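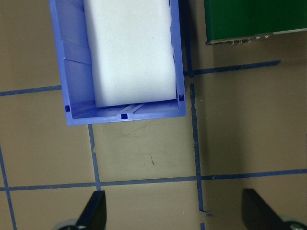
Irko parallel gripper, two-finger, with wrist mount
Listed under: Agudelo Equipment > Grippers and end tools > Electric

Status: on sale, with a fault notice. Please read the notice before you order.

We have sold the Irko for a while and most of what the maker says about it is fair. It is light, it bolts up without an adaptor plate on the arms we supply, and the fingers come off with a hex key. The claim we no longer repeat is the one on the front of the brochure, "holds safely on any stop". We have watched it let go on a stop. So have some of you.

What goes wrong

The gripper is carrying a part. Someone presses the emergency stop. The arm halts as it should and the fingers stay closed, so at this point everything looks fine. Then the stop is released and the arm is re-enabled from the pendant, and the fingers run to fully open before any program has been started. Whatever was in them falls. The pendant shows code 226, which the manual lists as "gripper position unknown" and tells you to clear by pressing OK.

Pressing OK does clear the message. It does nothing for the part, which by then is on the floor or on the belt, or on somebody's knuckles if they have reached in to take it.

Irko's first answer was that the fingers open in order to find their zero, and that this is normal. We accept that a gripper has to find its zero. We don't see why it should do so with a load in it and without asking. Their second answer blamed the cable. We changed the cable and had the same thing before lunch. Their third was a firmware update, version 3, which is meant to make the gripper wait for a start command.

With version 3 loaded we ran 20 stops with a light cube in the fingers, moving it between a short conveyor and a foam-lined bin. The fingers opened unasked on 4 of them. Before the update it was every time, so that is better, and Irko have been keen to tell us so. A fault that turns up now and then is in some ways harder to live with, as people stop expecting it. 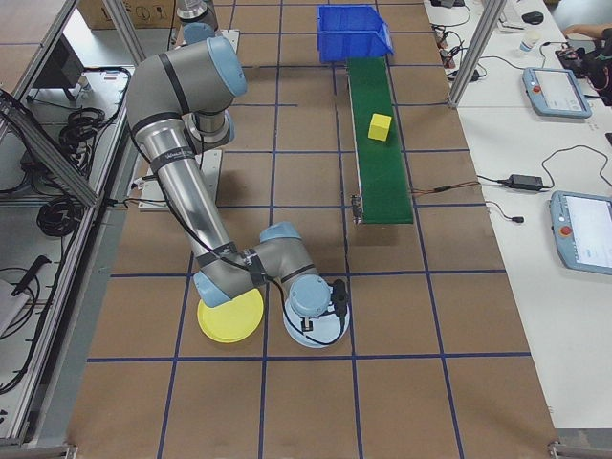

Jennylyn Villanueva wrote in to say that her arm had never done it and that she thought we were being hard on a decent gripper. She always parks the arm and takes the part out by hand before she touches the stop, and she asked whether anybody working that way would ever see the fault. Probably they wouldn't. The trouble is that an emergency stop gets pressed in a hurry, and a working method that needs you to unload first only covers the stops you planned.

She also asked if the Himura gripper in the same price band does the same. We tried it and it doesn't, though it is slower to close and the finger pads wear quickly. See its own page for our grumbles about that.

Things we have ruled out

The cable, as above. Routing it loosely along the arm or taping it down made no difference to the code.

The pendant. We swapped it for another of the same type and had 226 again.

The weight of the part. Irko suggested we were overloading the fingers. A cube you can blow off a table isn't overloading anything.

Finger fouling. This one took longer. If a finger touches the rim of a bin on the way down, the gripper can log a bump, and Irko wondered whether a bump just before the stop was confusing it.
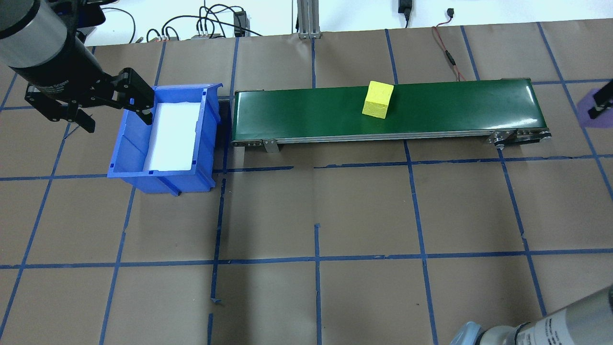
We therefore raised the approach height, moved the drop point towards the middle of the bin and went through the stops again. The bump entries went from the log. The openings carried on. It's still worth giving the fingers more room at the rim than the default program does, for the sake of the fingers, but don't expect it to cure this.

The setting Irko calls Hold on Enable does not help either. Rommel Dalisay spent an afternoon with it ticked and unticked and could find no difference in what the gripper did. Irko have since told us it applies to another model. It is still on the menu.

What to do if you already own one

Load version 3. We have doubts about it, but it is plainly better than what came before.

After any stop, treat a gripped part as a part that is about to fall. Keep hands out from under the fingers until the arm has been re-enabled and the fingers have stopped moving. If the part is heavy, sharp or breakable, put something under it first, from the side, with the power still off.

Do not clear 226 from across the room. Whoever presses OK should be able to see the gripper.

If you run one with a Dollby safety relay, check how it is wired. Some were fitted so that the gripper loses its supply along with the arm, and with those the fingers opened more often for us. Fereshteh Mohammadi has drawn up a wiring sheet that keeps the gripper supplied through a stop. Ask for it by email and have a competent person fit it. Nothing on the sheet changes the stop circuit for the arm, and you shouldn't either.

Irko say a further update will come in July. They said something similar about the last one. We'll repeat the same stops when we have it and put the result on this page, good or bad.

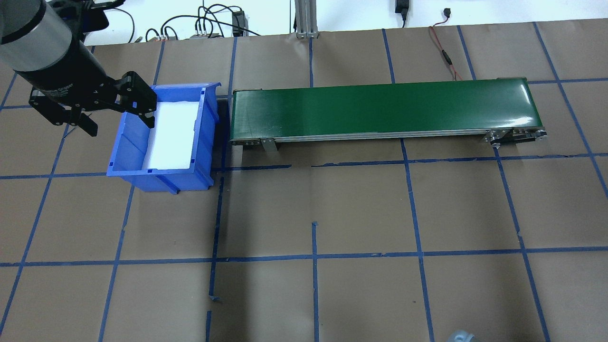

Ordering and returns

The Irko stays on sale to customers who have read the notice and tick the box to say so. We won't supply it for teaching rooms or for any job where people hand parts to the arm, and orders of that kind will be held while we ring you.

Anyone who bought one from us before the notice went up can send it back for a full refund, fingers worn or otherwise. We pay the carriage. Include the mount and both fingers, and leave the firmware as it is — Teodoro Agbayani reads the log off each one before it goes back to the maker, and an update wipes it.

Supplied with: gripper, wrist mount, cable, hex key, printed manual (the page on code 226 is wrong, so we put a slip in).

Not supplied: finger pads, relay, pendant.

Questions about returns to Jocelyn Agbayani at the service desk, please, and not through the order form.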